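Masks in little bags – sensible or daft?

Furkcombe Commuters' Board > Bags, Pockets and Packing

trorko_lane
Does anyone else keep their spare face mask in its own clear plastic bag? I've done it since July. My other half says I'm running an evidence room.

mekonnen9
Sensible. Mine used to live loose in a coat pocket with 30 old receipts and a cough sweet.

Claravton Kev
Daft. You've put a bag in a bag. Fold it, shove it in the side pocket, go to work.

trorko_lane
The side pocket is where the umbrella goes, Kev.

mekonnen9
And the umbrella comes home dripping. I'm with Lane.

Claravton Kev
So bag the umbrella.

trorko_lane
Jan 11, 2022.
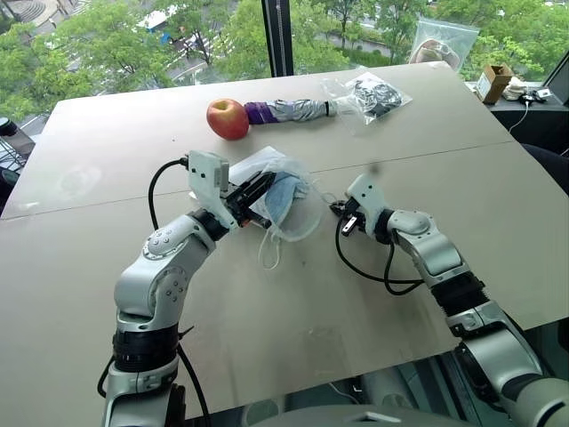
Blue mask and its bag, apple, umbrella

mekonnen9
I see the patterned thing gets a bag as well. You may have a problem.

Claravton Kev
Apple's not in one. Standards slipping.

trorko_lane
Apples come with their own wrapping. The mask stays bagged.

Claravton Kev
Still daft. Nice umbrella though.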